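I first heard about Valdemar Þorgeirsson from my sister, who had stayed at his guesthouse one December and came home talking about the towels. Not the view, not the breakfast. The towels! So when I finally got him on the phone, well after eight in the evening his time, that's where we began.

"People always ask about the washing," he said, laughing. "I wanted to talk about the fish soup."

We did get to the soup. But first, how does a man who trained as a ship's electrician end up running a guesthouse with 10 rooms and doing nearly all the laundry himself?

"My aunt, Mrs Snorradóttir, had the place before me and she was very strict. She'd send a pillowcase back if the corners didn't meet. I came to help for a month and, well, I never left."

He keeps a notebook (of course he does) and last year he wrote down 2642 sheets, which made me want to lie down. On one of them, preferably.

The old way of doing things

Everything used to go out to a firm called Hillen, down by the harbour, and come back in brown paper. Valdemar still misses the paper. What he doesn't miss is the bill, and when it went up again he bought a second-hand Proso machine for 389 pounds and put it in the shed.

"It walked across the floor the first night," he told me. "I had to stand on it in my socks."

These days he's calmer about it all. Whites together, half the powder you think you need, and everything folded the same afternoon, even if there are guests at the door. "If you leave the pile until morning it's twice the size. I don't know how, but it is."
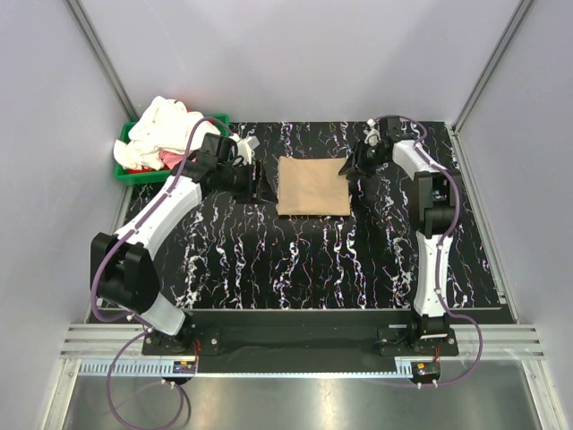
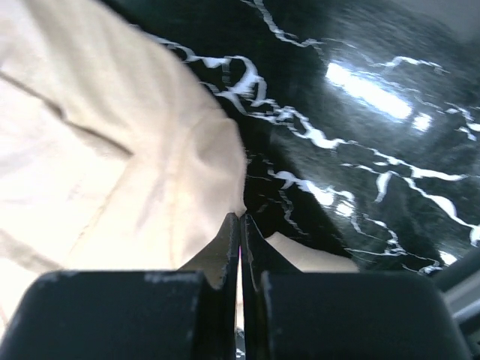
A crumpled heap of white and one tan piece, folded, then some cream-white cloth up close.

And the soup?

Ah, the soup. He lit up here and I could hardly get a word in. It's haddock, potatoes, a lot of butter and a spoonful of curry powder, which his aunt would never have allowed. He makes it in a big dented Trutent pot and guests get it at 8 sharp, with rye bread, whether they've booked dinner or not.

"You can't send people to bed hungry in that wind," he said. "Then they sleep badly and they say it's the mattress."

I asked if he'd ever sell up. There was a long gap and I could hear a kettle going.

"My knees say yes. But who would buy it? They'd put in a hot tub." Then he had to go, as somebody had locked themselves out of room four, and he promised to post me the recipe. It came last week, on the back of a laundry list.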